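The jar came with the apartment. It was on the shelf over the stove when I moved to Stirkville, and the woman from the rental office said I could keep it or throw it out. I washed it and put it back.

For the first two years I kept buttons in it, then bus tokens. In October my aunt went into the hospital and I started cooking from her notebook, and the jar went to work.

The notebook was small and had a Kesitz Dairy calendar glued inside the cover. She wrote recipes the way other people write grocery lists. The one I wanted was on a page with a grease spot in the corner. It said: butter, sugar 200, flour, rub until it looks right. Under that she had written "Jasińska's," and under that, in pencil, "less sugar." She had not said how much less.

Jasińska had lived downstairs from her on Sello Street. I never met her. My aunt talked about her crumb topping for most of my childhood, usually while eating somebody else's.

I made it the first time with all the sugar. It was too sweet and it melted flat in the oven. I made it again with less and it came out like sand. I ate both pans over the sink.

On the phone I asked my aunt what "until it looks right" meant.

"You squeeze it," she said. "It should hold and then it should fall apart."

"How long do I rub it?"

"Until it holds and then falls apart."

A nurse came in and she had to hang up.

I tried again that night. I cut the butter small and worked it in with my fingers with the radio off. I squeezed some and it held. I pushed it with my thumb and it broke. I didn't trust it, so I did that several more times. Then I tipped the whole batch into the jar, looked down into it, and left the oven off.
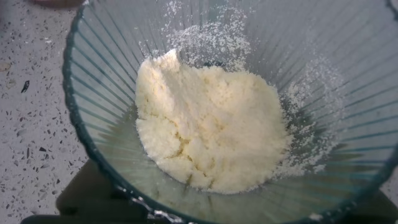
*The third batch, before baking.*

I sent her the picture. I waited at the table with the notebook open and ate a heel of bread.

She wrote back after 22 minutes. She was slow with the phone and did not like the small keys.

"Too yellow," she wrote. Then, a minute later, "What is that jar."

I told her it came with the apartment.

"Jasińska had one with the ribs," she wrote. "She kept pins in it."

I asked if I should start over. There was a long wait. I wiped the counter and put the flour away. I got the apples out and put them next to the board, and I had two of them peeled before the phone moved again.

"No," she wrote. "Bake it. Bring me the corner piece."

Visiting hours started at ten. I turned on the oven and went to look for a pan with a lid.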